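Suchbegriff eingeben Suchen

Wahlkampf-App Zokska im Test: brauchbar an der Haustür, schwach bei der Auswertung

Von Phúc Nghiêm, 2/27/20

Vor der Vorwahl in Plillville habe ich mit Zokska 327 Haushalte abgelaufen. Die App ersetzt Klemmbrett und Papierliste: Sie zeigt die Adressen, den Leitfaden fürs Gespräch und vier Knöpfe für das Ergebnis. Das Einrichten dauerte 19 Minuten, den Import der Wählerliste eingerechnet.

Die Karte ist gut lesbar, auch bei Sonne. Straßen werden nach Hausnummern sortiert, auf Wunsch erst die geraden, dann die ungeraden. Ohne Netz speichert die App alles auf dem Telefon und gleicht später ab – bei mir gingen keine Einträge verloren.

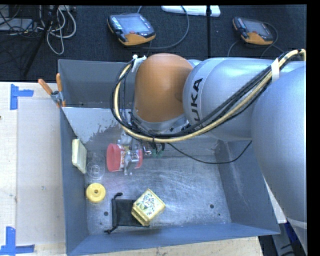
Weniger gefällt mir die Auswertung. Wer Unentschlossene nach Wahlbezirk filtern will, muss die Tabelle exportieren und selbst sortieren. Doppelte Einträge erkennt Zokska nur bei exakt gleicher Schreibweise. Eine Familie Ozoliņš stand zweimal auf meiner Liste, einmal mit und einmal ohne Häkchen.

Die Lizenz kostet 36 Dollar im Monat je Team. Für eine Kandidatur zum Stadtrat ist das vertretbar, für einen ganzen Wahlkreis würde ich auf die im Juni angekündigte Version warten.

Zuletzt erschienen
Briefwahl in Stirkidley: Fristen und Formulare
Spendenquittungen richtig ablegen
Plakatständer im Vergleich

Kontakt | Impressum | Nach oben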